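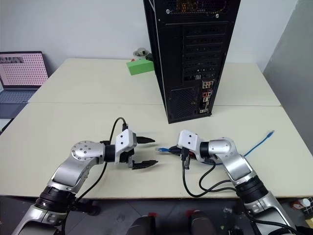
Who may start the robot arms again after a stop?

The same person who stopped them, after this person has walked to the table and looked at it.

Sep 30, 2025
By a Flidell reader
Filed under: Short Fiction / Work and Machines

When I came to Erko in January, they gave me a badge, a locker and a paper with 25 rules. I read all of them on the bus, two times, with a dictionary for the word "tether." The woman who trained me asked which rule I found the most strange. I said rule 4, the one about starting again after a stop. In my old job, at Sumard, anyone could start the line again. You shouted "clear?" and if nobody shouted back, you pressed the button.

"Here you don't shout," she said. "Here you walk."

The walk was not long. From the desk to the table with the arms I needed nine steps. But in one shift I could make it many times, because the arms were learning to put a network cable into the back of a computer, and a network cable is a stubborn thing. It turns when you want it straight. The arm came near the port, the plug touched the metal beside it, and I had to stop everything before something bent. Then I stood up, walked, looked, walked back, signed the sheet, and pressed the button.

By spring my signature was only a line with a small hook.

It was on trial 109 that I had the disagreement with my colleague. He was a good worker, faster than me, and he had been in the company longer. Kwak, the customer, wanted the results before the evening. I had pressed the stop and then my phone rang. It was my daughter's school, so I went to the corridor. She had a fever and they wanted to know who would come for her.

When I returned, he was sitting in my chair with one hand near the button.

"I looked from here," he said. "It's fine. The cable is down on the table, nothing is caught."

"Did you start it?"

"I was going to."

I asked him to wait. He did not like this, and I understood him, because I was only a few months in the place and my voice was still too quiet for giving orders. He said that rule 4 was written for the big arms in the other hall, the ones that lift doors. For small arms on a table it was a formality. Everybody knew it.

"Then it should be written for the big arms only," I said. "But it is written for all."

I walked the nine steps. I looked at the grippers first, then at the cables which come down from the arms, then at the cable we were working with, then behind the computer. I wanted very much to find something. I am a little ashamed of this. If there had been a loose screw or a cable caught in a joint, I could have called him and shown it with my finger, and the matter would have been finished.

There was nothing. It was fine, as he had said.

I walked back. He had already left my chair. I signed the sheet, and this time I wrote my whole name, slowly, which took more time than the walking. Then I pressed the button and we watched the trial together without speaking. The plug missed the port again. I pressed the stop.

"Go on," he said. "Walk."

I walked.

At the end of the shift we had 3 trials less than the plan, and he wrote the message to Kwak himself. I was afraid of what he would put in it. He turned the screen so that I could read. He had written that the rest would come tomorrow, and he gave no cause for the delay.

After this I asked the woman who trained me where rule 4 came from. I expected an accident, maybe a hand in a bandage. She thought for some time. She said it was already on the paper when she started, and the person who trained her did not know it either. She offered to ask the safety office to split the rule in two, one for the other hall and one for us.

I said I would think about it. My daughter was better by then, but I still left early that day to buy her the soup she likes, and on the bus I took out the paper again. The fold went through the middle of rule 4, and the ink there was almost gone. In the morning I asked for a new copy.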